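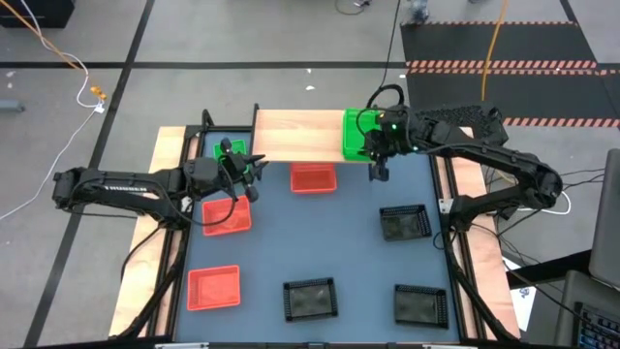

The right arm on our two-arm basket cell keeps losing its zero by the end of a shift. Both arms sit by the wooden side boards and swing in over the table, and I think the right one gets dragged by its gripper cable when it takes a bin to the plank. Re-zeroed after 600 cycles, out again by 882. Anyone seen this?

Posted by Kacper Śliwiński, September

taris_bench
Cable, yes. Leave more slack at the wrist and clip it at the elbow.

Mei Baptiste
I disagree – slack just snags on the baskets. Check the base bolts first. Wood gives, and ours at Biltcombe wanted nipping up every 164 hours.

taris_bench
Bolts wouldn't drift that evenly.

Kacper Śliwiński
Two bolts on the right were loose. Tightened, ran 30 cycles, no change so far. Will do the cable tomorrow anyway.

Comments (2)

corkberg_dan: Same fault here, was the wrist joint.

pollyw: Which clips do you use?

This site uses cookies. Accept or manage settings.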